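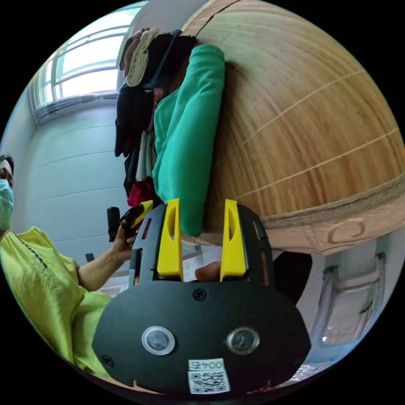 Taras Pavliuk
I want to write a few posts about the student mental health counseling at our university, and about the waiting list. I study here for four years now, so I have seen it before the change and after. Long thread, sorry.

Taras Pavliuk
When I came, you went to the second floor of Stuncombe Hall, you wrote your name on paper, and you waited. In my first February I waited 30 days for a first talk. I was not in danger, only sleeping badly and missing my family. But 30 days is most of a semester when you are failing chemistry.

Taras Pavliuk
Last year the university moved the booking to an online system called Vatex. You answer a form, it gives you a level, and the level decides how fast you are seen. The email to all students said it would be "faster and fairer." I would like to talk about the second word.

Taras Pavliuk
The form is only in English. I read English well, I write this thread in it. But one question asks if you "feel down or blue" and my roommate, in his first semester, thought it was two different things. He asked me what is blue. He had to choose a number for it.

Taras Pavliuk
Also the form closes after 6 minutes if you stop typing. I tested it with my phone clock. If you are using a dictionary, or if you are crying, 6 minutes is not long. Then it starts again from the first page and your answers are gone.

Taras Pavliuk
I wrote to student services and they answered me politely in two days. They said the time limit is for privacy, on shared computers in the library. I understand this. But most people I know fill it on their own phone, in bed, at 2 a.m.

Taras Pavliuk
Now the good part, I want to be correct. People with the highest level are seen the same day. A friend of mine was, and she says the counselor was very kind and did not look at the clock. Before, it was not like this. I don't want the paper list back.

Taras Pavliuk
The problem is in the middle. If you are level two or three, you get a link to the Minine videos and a message that someone will contact you. The videos are fine — there is one on breathing that I still use before exams. But a video does not ask you how you are.

Taras Pavliuk
There is also a student fee for "wellness." We all pay it. At the open budget meeting a woman from the finance office said that 3,000 students used the service last year. I asked if watching a video counts as using it. She said she would check. I am still waiting for the answer, so if somebody from that office reads this, my email is the same.

Taras Pavliuk
The student union has a petition now. It asks for 4 things:
the form in more languages
a longer time limit, or a save button
one evening per week without an appointment
the real waiting times on the website, every month

Taras Pavliuk
The evening could be in the Zoëga reading room, it is free after 5 and it has a door that closes. I asked the librarian and she said she has no objection, but the request must come from student services and not from me. Fair enough.

Taras Pavliuk
Some people replied to me that students from abroad should look for help "in their own community." We do this already. My community is eleven people and they all have the same exams as me.

Taras Pavliuk
If you signed up and you are still waiting, you can call the front desk and ask to be put on the cancellation list. It is not written in Vatex anywhere. I learned it from a girl in the laundry room. Call in the morning, they give the free hours before noon.

Taras Pavliuk
The petition is at the union desk on the ground floor, next to the printers. You need your student number. Part-time students can sign too, I asked.

Taras Pavliuk
Small correction to the post about the form: a person wrote me that on a laptop there is a warning before it closes. On my phone there was none. Maybe it is different now — if you try it, please tell me what you see.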